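La gratiferia de Valtudberg : vos questions, nos réponses

On vous attend nombreux pour cette nouvelle édition de notre grande journée de vêtements à donner et à prendre ! 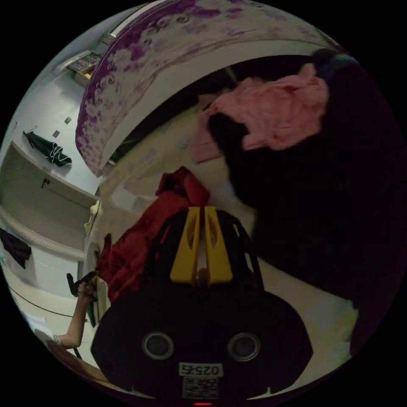
C'est quoi, une gratiferia ?

Un marché où tout est gratuit. On apporte ce qu'on ne porte plus, on repart avec ce qui plaît, et on n'est même pas obligé de faire les deux. Pas de troc, pas de jetons, pas de points à cumuler. Vous pouvez venir les mains vides et repartir avec un manteau, c'est tout à fait permis (et ça nous fait plaisir !).

Où et quand ?

Salle Fusard, à Valtudberg, en avril, le dimanche de 9 h à 17 h. La date précise est affichée à l'entrée de la salle. L'arrêt de bus Nikport est juste en face. À vélo, passez par la cour, il y a des arceaux et un coin abrité.

Quand peut-on déposer ses vêtements ?

Dès la veille, entre 14 h et 18 h, ou le jour même jusqu'à 15 h. Après 15 h on ne prend plus rien, le tri deviendrait infernal. Si vous avez plus de trois gros sacs, venez plutôt la veille, on aura le temps de les ouvrir avec vous.

Qu'est-ce que vous acceptez ?

Les vêtements propres et en état d'être portés, pour tous les âges et toutes les saisons. Les chaussures par paires, attachées par les lacets. Les écharpes, les ceintures, les sacs à main, les chapeaux, et oui, les déguisements, qui partent toujours très vite ! Le linge de maison est accepté aussi, sauf les oreillers et les couettes.

Et un pull avec un petit trou ?

On le prend, mais dites-le nous au moment du dépôt. Il ira sur le portant « à réparer », un de nos préférés. L'an dernier, quelqu'un y a trouvé une veste en laine superbe à qui il ne manquait que deux boutons.

Faut-il repasser, plier, étiqueter ?

Repasser, non. Plier, si vous pouvez. Étiqueter, seulement quand la taille a disparu du col : un bout de ruban adhésif de peintre avec « 38 » ou « 6 ans » écrit dessus suffit largement.

Combien de pièces peut-on emporter ?

Jusqu'à midi, 13 par personne, pour que les gens qui arrivent plus tard aient du choix. L'après-midi, plus aucune limite, faites-vous plaisir. L'an dernier, environ 3 000 pièces sont passées par la salle, il y a de quoi faire !

Peut-on essayer sur place ?

Oui, quatre cabines sont installées au fond, près de la scène, avec un grand miroir à côté. Le matin il y a un peu d'attente. Mettez un tee-shirt et un legging sous vos habits et vous pourrez essayer presque tout directement entre les portants.

Je peux venir avec mes enfants ?

Bien sûr ! Un coin lecture les attend à gauche de l'entrée, avec des tapis et des bandes dessinées. Il n'est pas surveillé, gardez donc un œil sur les plus petits. Les poussettes passent partout et la salle est de plain-pied.

Que devient ce qui reste ?

Les vêtements en bon état partent à la friperie solidaire Tunstall, qui vient les chercher le mardi suivant. Le coton trop fatigué est découpé en chiffons pour l'atelier vélo. L'an dernier, il nous restait 213 pièces le soir, un record dont on est très fiers.

J'ai donné quelque chose par erreur, c'est rattrapable ?

Passez vite à la table d'accueil et décrivez-nous la pièce. Si elle est encore là, elle est à vous. Pensez surtout à vider les poches avant de venir, on y retrouve des clés à chaque édition.

Je voudrais donner un coup de main. Comment faire ?

Présentez-vous à l'accueil la veille à 14 h, ou le dimanche à partir de 16 h 30 pour le rangement. On cherche surtout des bras pour monter les portants et des gens qui aiment trier par taille (il y en a, et on les adore). La soupe est offerte à toute l'équipe.

Les chiens sont-ils admis ?

Dans la cour oui, dans la salle non. Une gamelle d'eau est posée près des arceaux à vélo.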